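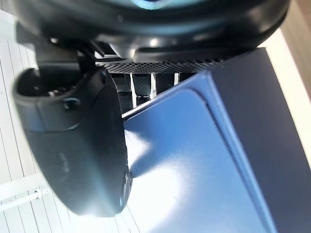 Gripper drops the box after 3 seconds, no fault logged

Lemieux_bench wrote:
Blue box, same pick every time. Fingers close, arm lifts, and 3 seconds later the box slides out. It has dropped 10 times since Thursday. Grip force is set to 340 in Stivik and the log shows nothing.

flirker_fan wrote:
340 is too low for a smooth box. Raise it.

Lemieux_bench wrote:
Tried that. It held longer and then dropped anyway. This is from the same session:

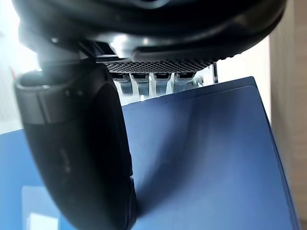 Finger and blue box at the pick position.

oldrelay wrote:
I would leave the force alone. Check your hold timeout. After the Clatside update ours went back to default and let go mid-lift with no alarm.

flirker_fan wrote:
A timeout would open the fingers all the way. He said it slides. That's friction.

oldrelay wrote:
Ours didn't open all the way. It just stopped pushing.

tmk wrote:
Whichever it is, keep your hands out from under it and cut the speed until you know. A silent release is a safety fault and should be reported.

Lemieux_bench wrote:
Timeout was at default. Set it to 90 and ran 10 picks, one drop. So better, but not fixed. Speed is down and I'm filing the report tonight.

flirker_fan wrote:
One drop is still friction.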